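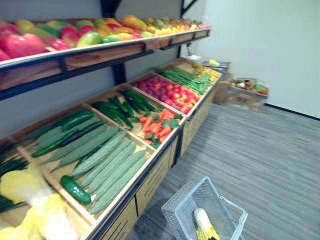 I finished the second season of Nornura last night and I could not sleep well after, so I am writing this with my third coffee.

When the first season came, it was hard to find anybody who had watched it. I found it only by the menu of Halludo, very far down, between a baking contest and a film with a dog. The small picture showed a lighthouse and a woman in a yellow coat, and I thought it would be one more slow crime story from the north. For two episodes it was that. Then came the ferry episode, and I watched the remaining four in one evening.

The new season has eight episodes, two more than before, and I feel this in the middle. Episodes four and five are mostly people in kitchens who don't tell each other things. I like kitchens, but the sister already knew about the letters at the end of season one, so why must she learn it again? My feeling is that somebody asked the writers for more minutes. The fifth one is 53 minutes long and I could tell you the story of it in one breath.

But the acting is still wonderful. The older policewoman has maybe 300 words in the whole season and she is the person I remember most. There is a moment in episode six when she takes off her gloves, looks at the phone and puts the gloves on again. I went back to see it two times.

I watch with English subtitles, and this year they are worse. In the first season the fisherman spoke in a rough, funny way and the subtitles tried to keep it. Now everybody speaks like a letter from the bank. I am sensitive about this, I know - I learned half of my English from subtitles, so I take it personally when they are lazy.

About the end I will say little. If you have read the forums you know that people are angry. I was not angry. I was a bit disappointed that the boat was explained, as I preferred it when every viewer had a different idea. My own idea was wrong, by the way, and I had defended it in a very long comment in February.

One practical thing: Halludo now puts advertisements before each episode if you have the cheap plan, and twice they came also in the middle, once during the funeral. I wrote to them and received an automatic answer.

Next I want to try Okafor, the hospital series. The first episode is waiting for me already, but it is 99 minutes long and I need to sleep first.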